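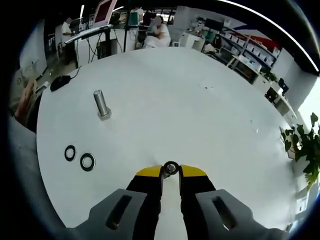
Rhun Prothero has sorted fasteners for Stovura for long enough that he no longer trusts labels. "People read the bag and stop looking," he says. His first rule for new starters is to put the parts on a bare table before they touch a drawer. A bolt goes upright on its hexagonal head, washers lie flat next to each other, and you compare. Two flat washers with dark outer rings can pass for the same part until they sit side by side and one is slightly smaller. "In a handful you'd miss it. On a white top you see it."

The stockroom system dates from August, when a job for Moreira came back with mixed hardware. Prothero emptied 85 drawers and found 466 pieces in the wrong place. He put them all back himself – it took him 2 days.

Does he want more automation? He shrugs. "I want smaller bags. We buy them in 200s and someone always tips the end of one into the next."

He has asked the supplier, Jarum, about it and is waiting to hear.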